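Civis Publishes Results of Household and Shop-Floor Chore Trials for Robot Arms

Report finds steady progress on simple pickups, slow going on cloth and clutter

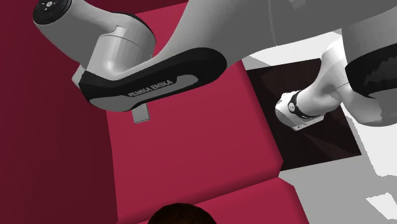
A robot that clears a sofa in a simulator has still not cleared anyone's sofa, Filip wrote in response to an early draft of the report, and people who buy these machines should be told so on page one. Civis agreed and has moved its simulation results into a separate chapter.

NOVEMBER 2024 – Civis today released its report on whether robot arms are ready for everyday chores in homes and small shops. The short answer is that they can do a few of them, under supervision, in rooms that do not change much.

The report covers 13 chores, from picking items up off seats and floors to restocking a low shelf. Each chore was run 1000 times in simulation. Those that passed a minimum score were then tried on real arms at the Brotosside test site, where 124 supervised runs were completed between June and the close of the study.

Solid objects of a known shape gave the best results. Soft goods gave the worst. Folded towels, throws and loose bags were dropped or left behind far more often on real arms than the simulated runs had predicted. Furniture also caused trouble. Cushions give way when pressed, and an arm mounted on the floor has to reach over the front of a seat to get at anything near the back.

Shop-floor work came out ahead of housework. Shelves stay put, stock arrives in the same boxes, and a worker is usually close by to restart a stalled job. Fasov, which supplied the shelving and stock for the trials, plans to keep one restocking station running through next year.

Civis does not recommend unsupervised use in homes at this time. The report lists 11 changes to test methods, including separate reporting of simulated and physical runs, and a required note of every time a person stepped in.

The full report and the run logs are available on request from the Civis press office.

Filed under: News Releases | Robotics & Automation

Contact the Press Office | © Civis. All rights reserved. | Back to top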